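Does Sorting Trash Really Help?

You may have heard that every bottle you toss in a recycling bin becomes a new bottle. Don't believe it too fast. In Wenska, 36 of every 400 bags were too dirty to use – mostly food and grease.
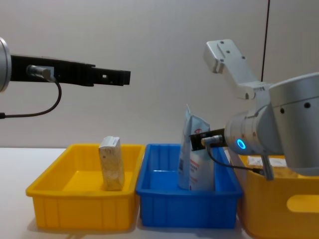
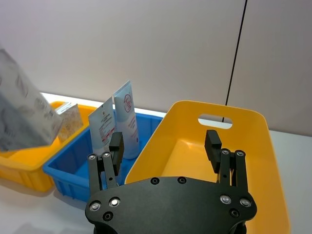
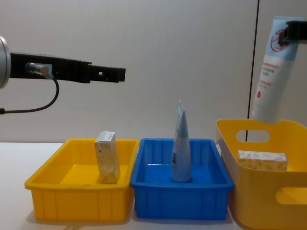 So should we stop sorting?
Keep going, but rinse things first and check your town's rules. A green arrow on a package doesn't prove much – some towns can't take that kind of plastic at all. Ask who does the recycling, and where.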